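3.2 Collection of office handling examples

The desk portion of the Colia set was gathered at the Buthelezi site in September. Six participants each wore a head-mounted camera and carried out short tasks with paper, pens and small office tools at an ordinary workstation. Each task was described to the participant in a single sentence, and no instruction was given as to which hand should be used. A session ended after 17 recordings or at the participant's request.

Recordings were divided into episodes by two annotators working apart, who marked the first and last contact between hand and object. Differences were settled by the second author. Episodes shorter than 200 frames were joined to the one that followed where the same object was involved, and otherwise left out.

Desks were not tidied between episodes. Earlier models trained on the Joster recordings did poorly when small items lay near the target object, and we wished the new examples to cover such cases. Figure 6 shows one workstation during a paper-handling episode.
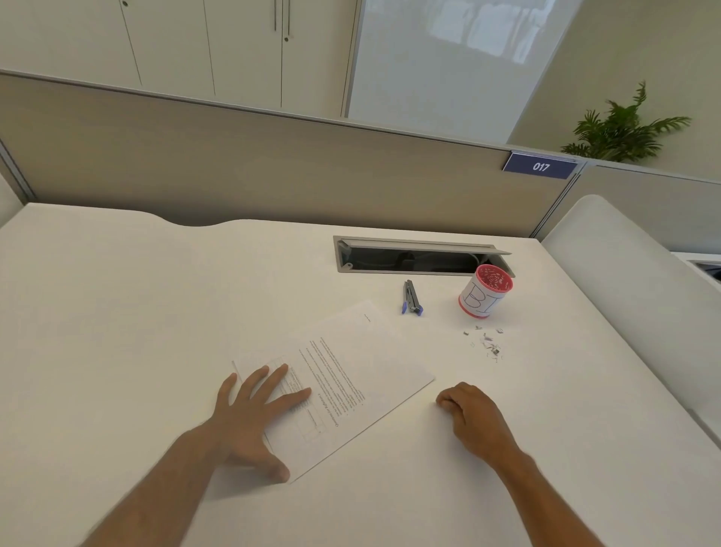
Figure 6. View from the head camera. The left hand holds a printed sheet flat; a stapler, pen and pen cup stand further back, with used staples on the desk surface.

Labels for the resting hand were kept, as the policy predicts both hands at every step.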